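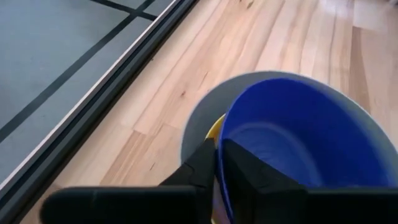

The town of Cloltberg says its new food scrap program is working, and it has put out a two-page summary to prove it. The summary, released in May 2023, claims that homes taking part have cut their kitchen trash by 17 percent since January. It is a pleasing number, and it was repeated at two public meetings before anyone asked where it came from. The program itself is simple enough. People keep their peelings, coffee grounds and stale bread apart from the rest of the garbage, in any bowl or tub they like. Once a week they carry the scraps to one of the drop-off bins run by Flerketti, the hauling company that already has the town's trash contract.

The trouble starts with how the 17 percent was worked out. According to the summary, 751 households signed up. The savings figure, though, rests on a 90-day period in which people were asked to weigh their own trash at home and send in the results on a web form. The summary does not say how many of them did. Asked for that number, the town clerk's office said the forms were "still being sorted" and pointed back to the summary.

Self-reported numbers are not worthless, but they tend to come from people who like the project. A family that gave up in the second week because the kitchen smelled is not likely to keep filling in a form. A family that kept going, and felt good about it, probably will. Take the average of the second group and you get a number that says very little about the town as a whole.

There is also the matter of what was being compared. The baseline was a single week early in January, right after the holidays, when trash cans are full of wrapping, boxes, party leftovers and whatever was at the back of the refrigerator. Nearly any week in spring would look light next to that one. The summary has one line on this, in the notes on the last page, where it says that "seasonal effects may apply." It does not try to work out how large those effects might be.

Flerketti could clear much of this up. Its trucks are weighed when they reach the transfer station, so the company knows how much trash comes out of Cloltberg every week, and it knows how much food waste it takes from the bins. Neither set of weights is in the summary. A company spokesperson said the figures are shared with the town under the contract and that it is up to the town to publish them. The town said it would look into it.

Money is the other reason to want better numbers. The trial cost little, mostly printing and the rental of the bins. The next step would cost a good deal more. A plan now before the town council would extend the service to 2,000 homes and replace the drop-off bins with pickup at the curb. Residents would pay for it through a higher trash fee, though the size of the increase has not been set. The plan says the fee would be offset "over time" by lower dumping costs. How much time is left to the reader.

The plan also calls for locking curbside carts from Ideck, at one per home. The council's packet includes a product sheet and a single price quote. There is no sign that other suppliers were asked. The town says it can seek more quotes later, once the council has approved the idea in general, which seems like an odd order to do things in if the cost is part of what the council is supposed to be weighing.

Then there is the question of where the scraps go. The handouts given to residents talk about "rich local compost," and many people who signed up seem to believe that their potato peelings end up on nearby gardens. The contract is less romantic. It lets Flerketti take the material to any licensed site, and until now most of it has gone to the Szekeres composting yard, a long drive from town. When the yard is full, or when a load has too much plastic in it, the contract allows the load to go to the landfill with everything else. How often has that happened? The summary does not say, and the town's reply to the question ran to one sentence: the program "diverts food waste whenever possible."

None of this means the program is a bad idea. Food is heavy and wet, it costs money to bury, and other towns have run collections like this for years. People who use the drop-off bins mostly say they are clean and easy to get to, apart from complaints over the one behind the library, where the lid sticks. It is quite possible that the real savings are close to what the town claims. They could even be higher.

But the council is being asked to raise a fee on the strength of one percentage, taken from an unknown number of volunteers and measured against the messiest week of the winter. The truck weights exist. So do the records from the Szekeres yard. Both could be posted on the town's website in an afternoon.

The council is expected to take up the plan at its next regular meeting. Written comments can be left at the clerk's office or sent through the town website until noon on the day before.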